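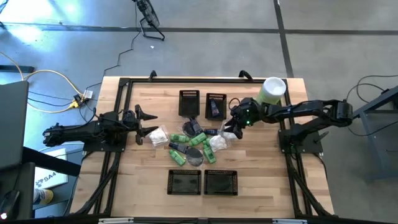

Safety notice: contact between arms on the Tunby two-arm sorting cell

Kameck Automation is publishing this thread on the fault recorded on the Tunby cell. It replaces the short statement we posted earlier. The review was completed in July 2023 and was led by Begoña Rivas.

The cell has two arms facing each other across one table. They sort small household goods, including bottles and bagged items, into baskets. Either arm may work in the middle of the table, but only one is permitted to be there at a time.

During cycle 1086 both arms entered the middle area. The left wrist touched the right gripper housing. The controller registered the contact and stopped the cell. The operator then pressed the emergency stop, as the procedure requires.

No person was inside the marked floor area. No injury was reported. One cable clip on the right arm was broken and has been replaced.

What failed: the "area occupied" signal. The right arm had closed on a bagged item and slipped off the plastic. Its program treated the lost grip as a finished pick and released the area while the arm was still over the table. The left arm received a clear signal and moved in.

The same program error was present in January, when the cell was commissioned. It did not show during acceptance because the acceptance set contained no bagged items. That was an omission in our test plan, and we accept responsibility for it.

A second finding concerns speed. The approach speed in the middle area had been set to 100 percent during a demonstration and was never returned to the approved value. Speed did not cause the contact. It did make the contact harder than it should have been.

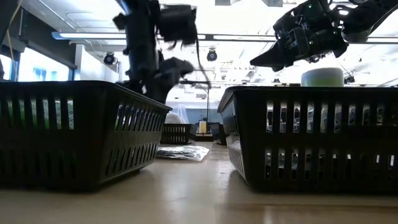 Urszula Kołodziej asked in reply to our first statement whether the force limit should have stopped the arms before they touched, and whether customers had been told that it would.

The force limit acts after contact. It cannot prevent it. Page 2 of the operator guide used the phrase "avoids contact," which was wrong. The page has been withdrawn and a corrected one sent to every site that holds the guide.

She also asked whether the Laskowska cell is affected. It runs the same release routine and was taken out of service on the day of the fault. It will stay out of service until its own checks are signed.

Changes now in force on the Tunby cell:

The area is released only when the arm's measured position is outside it. The state of the gripper no longer plays any part.

A lost grip now holds both arms and calls the operator. Automatic retry is switched off.

Approach speed in the middle area is locked. Changing it needs two signatures, one of them from the safety office.

Slippery packaging, clear bags in particular, has been added to the acceptance set. 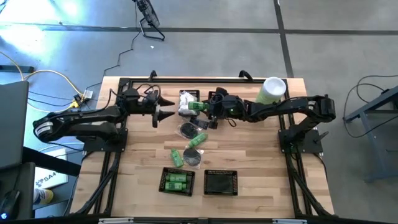
The revised program was then run under supervision to cycle 1265. Grips were lost during that run, all of them on bagged items. Each time both arms held position and the area stayed locked until the operator cleared it. No contact between arms was recorded.

One matter remains open. After a hold, the operator has to reach the reset button from the side of the table where the right arm is mounted. Nima Esfahani has been asked to propose a new position for the button. Until it is moved, power to both arms must be isolated before anyone walks to that side.

Sites using the Sustero release of the control software should check the area release setting in the cell menu. If it reads "on grip end," stop the cell and contact us before running it again.

Reports of similar faults, including stops where no contact took place, may be sent to the Kameck safety office. Please include the cycle log and the speed setting at the time of the stop. Kenza Ezzat will reply to each report in writing.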